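# Drive caddy (desktop computers)

A **drive caddy**, also called a drive sled, tray or carrier, is a light frame that holds a hard drive so that it can be slid into a computer and pulled out again without a screwdriver. Caddies began as a fitting for servers, where a failed drive has to be swapped quickly, and later spread to ordinary office desktops. They are among the most pleasing small parts in a computer. A good one clicks home with a sound that anyone who has worked on a bench will know at once, and it turns a fiddly job into one that takes less than a minute.

This article deals mainly with the plastic caddies found in desktop towers. For carriers with a front lock and handle, see *Hot-swap bay*.

## Form

Most desktop caddies follow the same plan. Two side rails run along the length of the drive and are joined across one end, giving a shape like a squared-off letter U. Short pins on the inside of each rail sit in the screw holes that every 3.5-inch drive already has in its sides. The rails are springy, so the caddy is bent open a little, the drive is laid in, and the pins drop into place when the rails are let go.

At the ends of the rails there are usually tabs. Squeezing these draws the rails inwards and frees the caddy from its cage; letting go allows them to catch again.

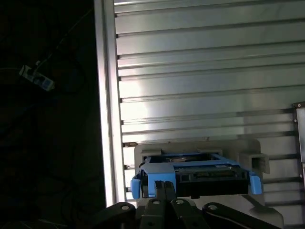 The plastic has to be chosen with some care. Too stiff, and the rails snap after a few winters in a cold storeroom; too soft, and the drive rattles. Nylon blends and ABS are both common. Some makers add rubber collars around the pins to soak up vibration, and these make a wonderful difference to the hum of a quiet machine. The collars do tend to go missing, and a caddy with three of its four collars is a familiar find in any spares drawer.

Metal caddies exist too. They carry heat away from the drive better than plastic ones, but they weigh more, cost more to make and usually need screws, so in desktops they have stayed in the minority.

### Colour

Bright plastic is there to be noticed. Many desktop makers keep one colour for the parts a person is meant to touch, such as latches, tabs and caddies, and leave everything else grey, black or bare metal. Blue and green are the usual choices. The idea is delightfully simple: someone who has never opened the case before can look inside, find the coloured parts and know where to put their fingers.

The habit is not shared by every maker, and it is not safe to rely on it completely. Blue is also used for expansion slots and for some cables, neither of which is a handle.

## The drive cage

A caddy is only half of the system. The other half is the cage or bracket, a folded sheet-metal box fixed to the chassis. Grooves or folded lips in the cage guide the rails, and small windows in the metal give the tabs something to catch on. In many towers the cage itself can be unlatched and swung or lifted out, which gives access to the memory slots and cables beneath.

Cages are placed wherever the designer can find room. The favourite spots are behind the front panel, where a fan can draw cool air over the drive, and low down in the case, where the weight helps to keep a standing tower steady.

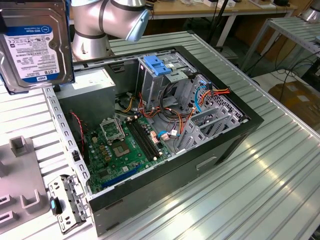

Two cables serve each drive. The narrower one carries data and the wider one carries power. Both have an L-shaped key in the plug, so they fit one way round only. In a well-planned case the cables reach the drive with a little slack and no more. In a badly planned one they must be threaded past the memory and round the power supply, and the caddy goes in easily while the plugs take all the time.

## Fitting and removal

The usual order of work on a desktop tower is as follows:

1. Shut the computer down and unplug it from the wall.
2. Lay the case on its side and take off the side panel.
3. Pull the power and data plugs from the drive, holding the plugs and not the wires.
4. Squeeze the tabs and slide or lift the caddy clear.
5. Open out one rail and tip the old drive from its pins.
6. Seat the new drive, checking that its connectors face the open end.
7. Return the caddy to the bay until it catches on both sides, then reconnect the plugs.

Step seven is where most mistakes are made. A caddy that has caught on one side only will often feel secure, and the fault shows up later as a buzz or a loose plug. A gentle tug on each side is the time-honoured check. Working with the case lying flat is also kinder to the drive, which can be lowered into place with both hands and does not need to be held up against its own weight.

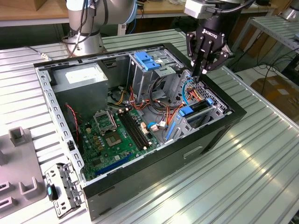 *An open tower on its side, with the drive cage at the far side and the lower drive bracket at the right.*

## History

Early desktop drives were screwed straight into the chassis, often from both sides, and reaching the second pair of screws could mean taking out half the machine. Slide-on rails were the first improvement. They came in pairs, were fixed to the drive with screws, and let the whole thing run into the bay from the front.

The screwless caddy came out of work by several firms at much the same time. Among the smaller ones was Stekura, a plastics workshop at Fletside, whose one-piece rail was drawn up by Glenys Tindall. Her design did away with the separate spring and used the bend of the plastic alone. The first production run came to 1,626 pieces, and surviving ones are prized by collectors for their clear, bright moulding. Tindall's notebooks show 60 trial shapes for the tab before she settled on the rounded end.

The Zieliński pattern, which followed, added a curved metal clip along one rail to hold the drive more firmly. It was fussier to make, but repairers liked it, and its grip is superb even on a caddy that has seen years of use. Bekari later combined the two, with a moulded frame and a clip pressed in afterwards.

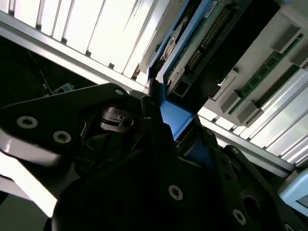
*Reading time: 5 minutes*

## Related types

**Adapter caddies** let a 2.5-inch drive sit in a 3.5-inch bay. Some are plain frames with extra holes, while others carry a small circuit board that moves the connectors to where the bay expects them.

**Optical bay caddies** take the place of a CD or DVD drive and allow a second hard drive to be fitted there. They were hugely popular in the years when laptops still had disc drives that few people used.

**Blank caddies** hold no drive at all. They fill an empty bay so that air keeps moving along the path the designer meant it to take, and many machines left the factory with one already in place.

## Care and reuse

Caddies outlive drives, often by a long way, and there is real satisfaction in moving a sound old one into another machine of the same family. They can be washed in warm water with a drop of washing-up liquid once the drive and any metal parts are out. They should be dried fully before use. Rails that have gone chalky or show pale lines near the tabs are close to breaking and are best retired.

Fit between makers is poor. Two caddies may look alike on the bench and still differ by a millimetre in the rail. Xiaoqing Long's bench guide, *Rails, Sleds and Trays*, recommends writing the model of the parent computer on the underside in pencil as soon as a caddy is removed. It also has a fine set of measured drawings, including the Stekura and Zieliński types side by side.

## See also

- Hard disk drive
- Drive bay
- Tool-less chassis
- Serial ATA

*Page last revised 22 January 2020*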